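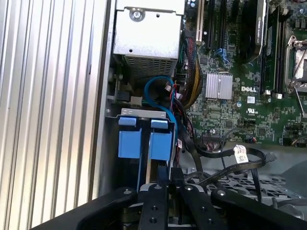
The Gripper That Would Not Let Go

A disassembly cell at an electronics recycler passed every check it was given, then pulled a desktop computer off its fixture. The fault took 12 days to find.

By Linnea Sundqvist

The first sign of trouble at Lerkwood was a force reading that stayed flat when it should have dropped. The robot in cell 4 had taken hold of a hard drive carrier inside a desktop tower, drawn it out a short distance and received the command to release. The controller logged the fingers as open. The arm then began its retreat along the programmed path, and the computer went with it.

The tower came off its locating pins, tipped against the side fence and hung there by the drive carrier until the arm's collision limit stopped all motion. The technician on shift, Fermín Jara, was standing outside the fence. He pressed the emergency stop anyway and wrote down the position of every axis before touching anything else.

"The screen said open," Jara says. "I could see it was closed. After that I didn't want to trust anything else on the screen."

Lerkwood takes in retired office equipment and removes the parts that have to be handled separately: drives, batteries, memory, power supplies. Most of the work is still done by hand. Cell 4 was built by Orkis, a small integrator, to do one portion of it, the removal of hard drives from business desktops. Drives go first because they hold data, and the plant's customers want each one tracked by serial number from the moment it leaves the case.

The work is harder than it sounds. The inside of a tower offers very little free room. On many Dell machines the drive cage sits below the power supply, with the motherboard filling the space beside it, and the drives ride in light blue plastic carriers. Data cables and sleeved power leads pass close to the carriers, often in a loop that differs from one machine to the next. A workstation may have a graphics card standing up from the board as well. The two fingers have to reach in beside all of this, with a camera near the wrist as the only close view of the target.

Birger Lie, who designed the cell for Orkis, chose a parallel gripper with long, flat fingers. A position sensor in the gripper body reported whether the jaws were open or closed. The sensor measured the drive mechanism inside the body, one step back from the fingers, and the fingers were bolted to the sliding jaws with small screws. Lie says this was a standard arrangement and that he would have defended it a year ago.

The first explanation offered was a snagged cable. It was reasonable. Snags had caused most of the cell's earlier stops, and a loop of cable around a finger would account for a computer being dragged. But Jara's notes did not mention a cable, and the photographs taken before the arm was freed showed none around either finger. The carrier was pinched between the flat faces, as it would be in an ordinary grip.

The second explanation was software. Signe Boström, the controls engineer at Lerkwood, went through the log line by line. The release command had been sent, acknowledged and completed. The sensor had changed state at the expected time. She ran the same program with no computer on the fixture and the gripper opened normally. She ran it through an entire shift and it opened normally every time.

"That was the uncomfortable part," Boström says. "It passed. By our own procedure I could have put it back in production that afternoon."

She did not, and the cell stayed down while the gripper was sent to Domari, the shop that services the plant's end effectors. Eilif Ljungberg took it apart on the bench. The coupling between the drive and the jaws had cracked around its pin. Unloaded, the two halves of the crack stayed together and the jaws followed the drive. With a part clamped between the fingers, friction at the jaws was enough to spread the crack, and the drive could travel back to its open position while the jaws stayed where they were. The sensor then reported the drive position correctly. It had never been able to report anything else.

Ljungberg reproduced the fault by clamping a drive carrier and pulling it slightly off axis. The jaws stuck on the second attempt. He believes the crack grew under side loads, which the cell produced often. Carriers do not always slide out straight, and the original program responded to resistance by rocking the fingers from side to side until the carrier moved. Long fingers made the load on the jaws worse. The farther out the force was applied, the harder the slides were pushed against their guides.

None of these facts was hidden. The gripper's manual gave a limit for side load at a stated finger length. The fingers on cell 4 had been lengthened during commissioning in February, when the first set proved too short to reach past the power supply in some towers. The change was entered in the mechanical drawings. The rocking motion was added later by someone working on cycle time, and it was entered in the program notes. The two records were kept in separate systems, and the load was not calculated again.

Lie accepts the point. "Each change was reviewed," he says. "They were reviewed as if the other one didn't exist."

The safety question took longer to settle. No one was hurt, and the fence did its job. But the recovery procedure posted at the cell told the technician to check that the gripper was shown as open, enter, and remove the computer by hand. Someone following that sheet would have been lifting a tower still clamped to the arm, with a cracked coupling that could let go at any point. The power supply has sharp sheet-metal edges and the case itself is heavy enough to injure a foot or a hand.

The risk assessment had treated the gripper in two states, holding and released. A third state, holding while reported as released, was not listed. Boström has since added it, along with its opposite. A gripper that reports a firm hold on a drive it has already dropped is a smaller danger to people, but at Lerkwood it would mean a drive lost inside a case that has been logged as cleared.

Several changes followed. The new gripper senses position at the jaws. The rocking motion has been removed, and a carrier that resists beyond a set force is now left in place and the tower sent to a manual bench. After each release the arm backs off a short distance and compares the force at the wrist with the value expected for empty fingers. If the numbers disagree, it stops. The check adds 2 seconds to each cycle.

Throughput is down as a result. The manual bench, which the cell was meant to relieve, receives more than 12 percent of the towers that enter it. Berge, the insurer's inspection contractor, signed off on the restart with one condition, that the coupling be examined at every scheduled service and the finding written down even when there is nothing to report.

The recovery sheet has been rewritten too. The line about the screen is gone. The technician now locks out the cell, looks at both fingers from outside the fence with a lamp, and supports the tower on a stand before reaching in. Jara wrote the draft. He asked for one more item, a hand release on the gripper body that can be worked without power, and Orkis is fitting it to cell 4 at the next service stop – the other cells will have to wait for parts.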